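Karunaratne Line

The Karunaratne Line is a company which runs overnight passenger boats on the river Trarer, between the port town of Zostier and the upper lock at Novov. It was founded by the boat builder Karthik Nanayakkara and is the only operator on this river that offers cabins. The boats carry passengers and their bicycles, and a small quantity of mail for villages which have no road on the river side.

Route

The distance from Zostier to Novov by water is 90 miles. The boats leave Zostier in the early evening and arrive at Novov in the afternoon of the next day. The trip downstream is faster by several hours, but the timetable does not show all of this difference, as the boat waits during the night at the village of Upper Ford until there is enough light for the narrow part of the valley.

There are 14 stops. Only five of them have a real pier with a waiting room. At the others, the boat puts out a gangway to the bank, and passengers must ring a bell on a post if they wish to be picked up. After dark the bell stops are not served, with the exception of the one at the old brick works, where a lamp was installed.

Below the brick works the river is wide and slow, with meadows on both sides. Above it the banks become steep and covered with forest, and the boat passes through the three locks of the Stair. The locks are worked by hand. It is an old custom that passengers may help with the gates, and many of them travel on this line mainly for that.

History

Before the company existed, the Trarer was used mostly for timber, and travelers could go with the timber boats if they brought their own blankets. When the sawmills moved to the coast, the upper river lost nearly all its traffic and the locks of the Stair were closed.

Nanayakkara had repaired timber boats in a yard at Zostier. He bought two hulls from a bankrupt mill and rebuilt the first of them as a day boat for summer visitors. The day trips went only to the brick works and back. After the locks were opened again, he added cabins to the second hull and made the first overnight trip to Novov in June. The passengers on it were mainly people from the yard and their families - the boat ran onto a sandbank above the second lock, and they had to spend one more night on board than was planned.

The company kept the name Karunaratne from the bankrupt mill, because it was already painted on the landing stages. Nanayakkara himself had no relation to the family that owned the mill, although this is sometimes written in older travel guides.

Boats

The line has three boats, which are named Lower Trarer, Upper Trarer and Heron. The first two are the rebuilt timber hulls. They have flat bottoms and a very small depth in the water, so they can also travel at the end of a dry summer. Heron was built new and is longer, but she fits into the locks only with the rudder turned fully to one side.

Upper Trarer has 23 cabins, most of them with two beds placed one over the other. Cabins on the lower deck have a small round window which cannot be opened. On the upper deck the windows can be opened, but the engine is heard more strongly in the cabins at the stern. Each boat has a saloon, a covered deck and a drying room for wet clothes. Lower Trarer no longer has cabins in regular use and serves as the day boat and as a reserve.

Meals and saloon service

A hot supper is served after departure from Zostier, and it is included in the price of a cabin. Deck passengers can buy it if there are places left. The kitchen is small, so there is one dish each evening, with a version without meat. Fish soup is the best-known of these dishes, and it is prepared with dill and sour cream. Bread is taken on board at Zostier and again at Upper Ford, where the baker brings it to the boat before sunrise.

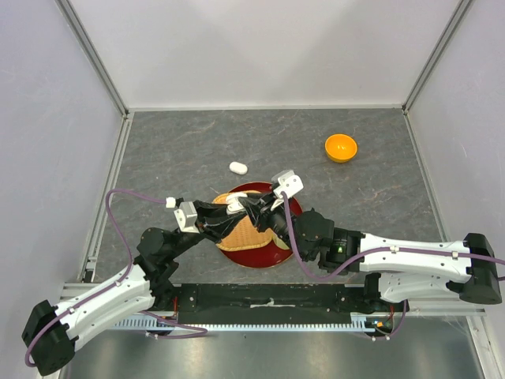
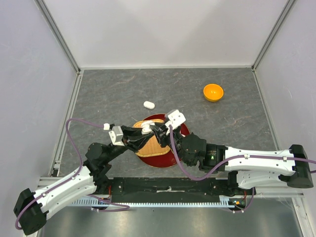
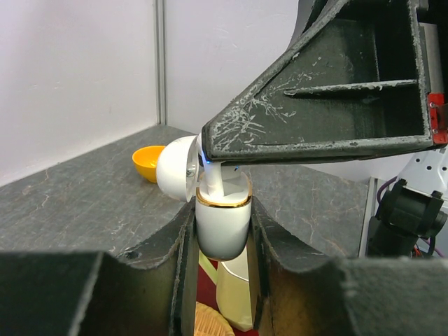 First and second pictures: round dark red tray and orange bowl. Third picture: white cup-shaped container with a thin gold rim.

Breakfast is served in the saloon, or on the covered deck if the weather is good. Tea is free during the whole trip. Coffee must be paid for, and regular passengers have complained about this for many years without result. Alcohol is sold only between the supper and the closing of the saloon, at eleven in the evening.

Season and tickets

The overnight boats run from April to the end of October. In winter the upper locks are closed for repair, and only the day boat continues, as far as the brick works, if there is no ice. High water in spring can also stop the service. In this case the company brings passengers by bus from the last open pier, and the part of the ticket which was not used is paid back.

Tickets are sold at the pier office in Zostier and at the lock house in Novov. Cabins in July and August are usually full a long time before departure. Deck tickets cannot be reserved. The boats take around 200 passengers on the lower part of the river, but fewer above the brick works, where the rules for the locks are more strict. Dogs are allowed on deck, but not in the saloon or the upper cabins.

Connections

In Zostier the pier is a short walk from the railway station, along the fish market. In Novov there is no railway. A bus goes from the lock house to the town square, and it waits for the boat if the delay is less than one hour. From the square there are walking paths to the source of the river and to the ruins of the toll tower.

The towpath between the brick works and Novov was repaired for bicycles, with the exception of a part near the second lock, where the cyclist must carry the bicycle over steps. Many visitors take the boat up the river and return by the path, spending one night at the inn in Upper Ford.

See also

Locks of the Stair
Timber transport on the Trarer
Zostier fish market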